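Análisis del rendimiento en fútbol
Apuntes del tema 4: el portero en la salida de balón y en el juego aéreo
Profesor: Virgil Bucur
Versión revisada: 14 de septiembre de 2021

4.1. Delimitación

En este tema se consideran dos grupos de acciones del portero: las que realiza con el pie cuando su equipo tiene la posesión y las que realiza con las manos fuera del área pequeña. Las paradas bajo palos se trataron en el tema 3 y no se repiten. El penalti queda fuera del temario.

La unidad de análisis es la intervención. Una intervención comienza cuando el balón entra en el radio de acción del portero y termina cuando lo controla otro jugador, sale del campo o el árbitro detiene el juego. Dos contactos consecutivos del portero con el mismo balón, sin participación de terceros, cuentan como una sola intervención.

4.2. Salida de balón

Se distinguen tres alturas de destino: primera línea (centrales y laterales en campo propio), segunda línea (mediocentros) y envío directo. El destino se codifica por el jugador al que va dirigido el pase, aunque el balón no le llegue. En caso de duda entre dos receptores se anota el más cercano a la trayectoria.

La presión rival se registra en el momento del golpeo, en una escala de 0 a 2:
0: ningún rival en disposición de alcanzar al portero antes del golpeo.
1: un rival orienta la carrera y cierra una línea de pase.
2: un rival obliga a acelerar la ejecución o a cambiar de pie.

El corpus de prácticas comprende 1.214 intervenciones de los equipos Makelard, Putitz y Barta. Está codificado con la escala anterior y no debe mezclarse con el del Kindov, que procede de una versión antigua de la plantilla y solo distingue entre presión y ausencia de presión. Quien necesite comparar ambos tendrá que agrupar los valores 1 y 2.

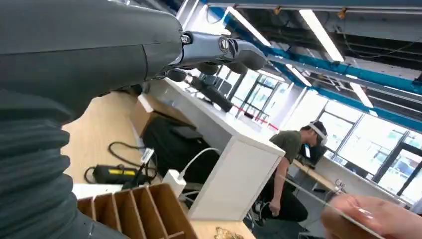 4.3. Juego aéreo: blocaje y despeje. En el centro lateral el portero decide entre tres opciones: quedarse, despejar de puños o blocar. La decisión depende de la altura del punto de contacto, de la densidad de jugadores y de la velocidad del balón. Para describir el gesto conviene tratar el miembro superior como una cadena de segmentos unidos por articulaciones, con la mano como segmento terminal; la misma lectura admite el brazo robótico de la figura, con la mano en el extremo delantero y una pequeña unión metálica junto a la muñeca. En el portero, el error más frecuente de codificación consiste en atribuir a la mano un fallo originado antes, por una batida tardía o un hombro mal orientado. La ficha incluye por ello un campo para la fase del fallo: desplazamiento, batida, contacto o caída.

El despeje de puños se valora por la zona de caída del balón. Se considera eficaz si el balón sale del área o llega a un compañero, y parcial si cae dentro del área sin remate inmediato. El blocaje solo admite dos valores, completo o incompleto. Un balón que se escapa y se recupera en segunda acción es incompleto.

4.4. Limitaciones

El porcentaje de pases completados penaliza al portero que juega en largo por instrucción del entrenador. No deben compararse porteros de modelos de juego distintos sin separar antes por altura de destino. Tampoco es válido el porcentaje de blocajes si se calcula sobre los centros recibidos; el denominador correcto son las salidas efectivas.

El marcador altera ambas magnitudes. Con ventaja mínima en el tramo final aumenta el envío directo y disminuye la salida por la primera línea, también en equipos con vocación de posesión.

4.5. Práctica

Cada grupo codificará 14 centros laterales de un mismo partido. Dos observadores trabajarán por separado y entregarán ambas fichas, con las discrepancias marcadas y sin corregir. El cálculo del coeficiente kappa se hará en el aula con la hoja del tema 2. Los grupos que repitan la asignatura pueden reutilizar el partido de la convocatoria de enero, pero no las fichas.

Para el tema 5 se requiere haber leído el apartado sobre zonas de finalización.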